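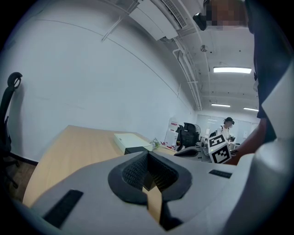 The Grarnatwood Quilt Fair opened at ten, and by ten past I had already bought fabric. I'd promised myself one lap first! But the Huerta booth had a bolt of yellow cotton with tiny blue kites on it, and my hand went up before the rest of me had a say.

"How much do you want?" the woman asked.

"How much is left?"

She unrolled it along the brass ruler -- 51 inches, and a bit of raggedy end she threw in free. I could have kissed her.

I was making my first real quilt, you see, a lap quilt with 107 patches, and I had been short exactly one color since July. I'd tried a mustard from the shop in Prokwood (too brown) and a lemon from my aunt's scrap bag (much too lemon). This one glowed. I held it against the patches in my tote and laughed out loud, right there in the aisle, and a man carrying a sewing machine laughed too, out of pure kindness.

I caught the early bus home to Birno with the bag on my knees. I cut 25 squares before supper and sewed the first row after it, badly, then picked it out and sewed it again with the kites all flying the same way. Oh, they looked wonderful! My aunt came in with her tea and leaned over my shoulder.

"That's never my lemon," she said.

"No," I said, and passed her the pins.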